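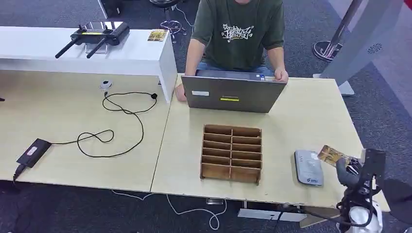

Card sorting station, right arm, gripper holding a picture card beside the cardboard organizer.

Pruvwood Card Placement Demonstrations: Data Card

Release date: 18 January 2024
Maintained by: Zollovik Manipulation Group, Cultemberg site
Contact: Abrehet Kumsa, data steward

Summary

The Pruvwood collection contains 800 demonstrations of a robot arm picking up a thin picture card and placing it in one compartment of a divided cardboard organizer. It was gathered for training and evaluating policies that learn from human demonstration. Each demonstration consists of camera video, joint positions, gripper opening, a written instruction and an outcome label.

A further 100 attempts were recorded and withheld from the main release. Most were stopped by the operator before the card left the gripper. They are available on request for work on failure detection, bringing the total recorded to 900.

Task

The organizer has two columns of six compartments. At the start of an attempt the operator is given a card and a target compartment, written as column and row counted from the side nearest the robot. The card must be lowered on edge and released so that it stands within the target. A card that comes to rest across a partition is labeled as a failure, even if one end is in the correct place.

Cards were selected for this collection on account of their thickness. They are difficult to lift from a flat surface, and small errors in wrist angle become large errors at the far end of the card.

Collection procedure

Demonstrations were recorded in November by 5 trained operators under the supervision of Ngân Phí. Operators worked in sessions of 28 attempts, followed by a required break. The organizer was moved and turned slightly between sessions. Its position was not fixed to the table at any time.

Objects unrelated to the task, such as laptops, cables, power adapters and spare cards, were permitted on the work surface provided that they did not block the path of the arm. Staff may be seated at the table during recording. Users who require an uncluttered background should filter on the field "surface_state".

Labeling

Outcome labels were entered by the operator at the end of each attempt and reviewed by Huệ Quan or Kiều Tăng. Where the operator and reviewer disagreed, the reviewer's label was retained and the original was stored in "outcome_operator". Instructions were written in English and were not edited for style, so spelling and word order vary.

Known limitations

All demonstrations come from one room with one floor covering and one type of table. Lighting was not controlled. The rear compartments are underrepresented, as the arm approaches the limit of its reach in the last row. No left-handed layout was recorded.

Timestamps from the wrist camera in the first two sessions lag behind the joint data. A corrected index is supplied in the folder "sync_fix" and should be used in place of the original.

Privacy

Persons recorded at the station gave written consent. Video in which a face is visible has been cropped or removed. Requests for removal should be addressed to Dilani Hettiarachchi.

Permitted use

The collection may be used for research and teaching. Redistribution of altered copies requires written permission from the maintainers. Publications should cite the collection by name and release date.

Related collections

Đoàn Bin Transfer uses the same file layout and field names, with the exception of "target_slot".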